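Section 4: Adding letters to the catalog

By now you should have your account on Drirkosstead (if not, go back to Section 2, I'll wait) and you should have clicked around in the finished Nelomar collection enough to know what a good letter record looks like. Now you get to make your own! I've been entering letters from the Aebischer papers since May, and I wrote this section mostly out of my own mistakes.

Before you start, have the scan open in one window and the entry form in the other. If your screen is small, put the scan on the left and make the form narrow. The form shrinks pretty well, the scan viewer doesn't.

Step 1. Click New Record and pick Correspondence. Don't pick Document, even for a postcard. Document records have no recipient field, and you can't switch the type later without starting over.

Step 2. Type the folder number in the box at the top. It's penciled on the folder, usually at the upper right, and you'll find it on the first scan of every batch. Folder 1122 is the practice folder, so use that one until you feel steady. Anything saved in there stays hidden from the public site.

Step 3. Fill in the sender and recipient. Start typing the last name and wait a second for the list to drop down. If the person is on the list, choose them from it – please don't type the whole name out yourself, or we end up with three versions of the same woman, one with a middle initial and one married.

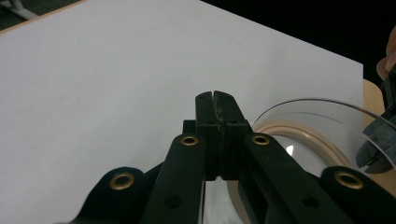

Gripper with its two fingers closed.

Step 4. Enter the date as written on the letter. If the writer only gave a month, enter the month and leave the day blank. If there's no date at all but the envelope has a postmark, use the postmark and check the box marked Date From Envelope.

Note: a lot of these women were writing in January and still putting down the old year. If the letter talks about a meeting that clearly took place later than its date, leave the date as written and add your suspicion in the Editor Note field. I love reading those notes, so go ahead and be wordy.

Step 5. Transcribe the letter. Keep the spelling, keep the underlining (there's a button for it), and keep the crossed-out words if you can read them. If you can't read a word, type [illegible] in square brackets. One pair of brackets per word is fine, and I'd much sooner see six of those than six guesses.

Caution: the form does not save while you type. I lost a long, furious letter about a peace delegation's train fares this way, at 11:40 at night, and I had to go make toast before I could face it again. Click Save Draft at the end of every page of the scan. The transcript box holds up to 2000 words, and if your letter runs longer, click Add Part and carry on in the new box.

Step 6. Write the summary. You get 500 characters, counting spaces, and the little number under the box turns red when you've gone over. Use the present tense and start with the writer's last name. Say what she asks for, what she thanks somebody for, what she's worried about. You don't need to explain who everyone is, as the name records take care of that.

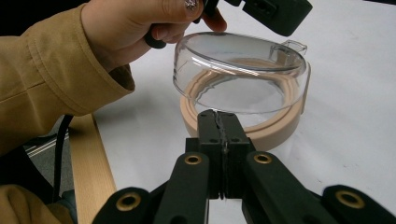 A summary I'd be happy with goes something like: "Writer declines the invitation to speak at the spring conference, asks for the return of her pamphlets, and objects to the wording of the second resolution." Swap in the real name and you're done. Try not to take sides, even when one of them is being perfectly awful to the other (and oh, they could be).

Step 7. Add subject tags from the Brumex list. It opens in a side panel when you click Tags, and there are 800 terms in it, so use the search box at the top. Two to five tags is plenty for an ordinary letter. If the term you want isn't there, pick the nearest broader one and suggest yours with the Propose button. Proposed tags don't show up right away.

Step 8. Link any letters this one answers or mentions. Open the Related tab, paste in the record number, and choose Reply To, Replied By or Mentions. The link gets made in both directions, so you only need to do it from one side.

Note: if the other letter hasn't been cataloged yet, leave Related empty and write "see also" plus the folder number in the Editor Note.

Step 9. Read it all through once more against the scan, then click Submit For Review. The record turns yellow in your list. Green means it's been approved, and orange means somebody left you a comment. My first batch came back almost entirely orange, mostly over commas, so don't take it to heart.

If you need to change something after submitting, open the record and click Recall. It works while the record is still yellow. Once it's green you'll have to use the correction form, covered in Section 6.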